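Dropping stale frames in the hanger detector

October 12, 2021

The grasp planner was reaching for hangers that had moved. I spent most of last week assuming this was a calibration problem and it was a timestamp problem, so these are my notes before I forget the details.

The stack on the garment task has three processes. Clillano runs the perception model and publishes a hanger hook pose plus a rod direction. Gautier is the planner, which takes the pose and returns a joint trajectory. Zundbridge is the thin layer that moves messages between them and the arm controller. All three were written at different times and each has its own idea of what a timestamp means.

Clillano stamped its output at publish time. The image it was working from was older than that by the full inference time plus whatever had piled up in the queue. Gautier then looked up the wrist transform at the publish stamp and used it to put the hook pose into the base frame. If the wrist is still, nothing goes wrong. If the wrist is moving during the approach, the pose lands somewhere along the direction of travel, and the faster the approach, the bigger the error. I had been reading this as a bad hand-eye calibration because the error looked systematic. It was systematic for a given approach direction. When I reversed the approach, the sign flipped, and a calibration error fixed in the camera frame doesn't do that.

The log replay showed a median image age of 136 ms at the time of the transform lookup. The worst case was 920 ms, from a queue depth of ten that someone (me, according to the commit history) had set while debugging a different thing.

Changes made:

1. Clillano now copies the capture stamp from the image header into the pose message and leaves it alone.
2. Queue depth is one. Old frames get dropped.
3. Gautier refuses any pose older than 500 ms and holds position until a newer one arrives.
4. The transform buffer in Zundbridge was extended so the lookup at capture time doesn't fail at the far end of that window.

The fourth one took the longest. The buffer was pruned by message count, and the arm controller publishes joint states much faster than I remembered, so the history was shorter than it looked in the config. It is now pruned by time.

I reran the recorded approach set, 1,511 segments in total, through the offline replay. The direction-dependent offset is gone. What remains is noise in the rod direction estimate, mostly on shiny tubing, where the line fit sometimes locks onto a reflection or picks a neighboring frame bar. That is a separate job. My current plan is to feed the last accepted rod direction back in as a prior and reject any fit too far from it.
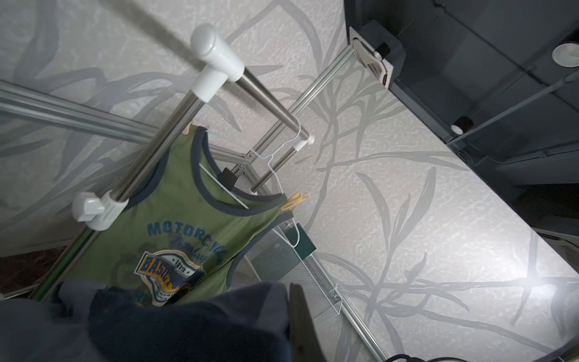
Why not just stop the arm before every detection?

Stopping works and it was our fallback for a while, but each stop adds settling time, and the planner still needs correct stamps if anything else on the robot moves. With capture-time stamps the same code handles both cases.

One loose end. The hold behavior in Gautier has no timeout, so if Clillano dies mid-approach the arm will sit there until somebody restarts the task. I want a retreat to the last safe waypoint instead, and the waypoint list is already in memory, so it should be a small patch. The Zurkberg branch has a half-finished version with the wrong velocity limits. Don't merge that one. I'll rebase it after the rod direction work is in.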